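4. Looking after your Skellero basin top

Give your new top a full day to settle before you clean it for the first time — the sealant underneath likes to be left in peace.

1. Mix a capful of Himham cleaner into a bowl of lukewarm water.
2. Wipe the deck and basin with a soft cloth, taking your time over the curves.
3. Rinse well and buff dry. 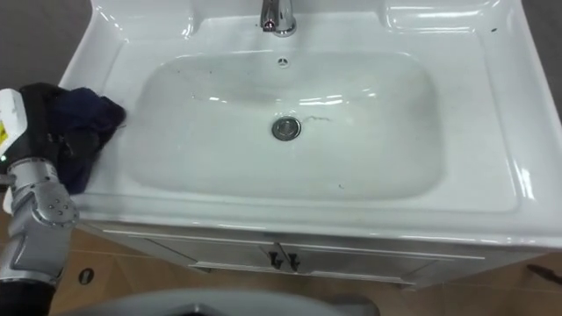 Fig. 4: Wiping the rim with a soft cloth

Caution: please keep scouring powders and bleach well away from the glossy finish.

Note: for a spare waste seal, ask for part 707.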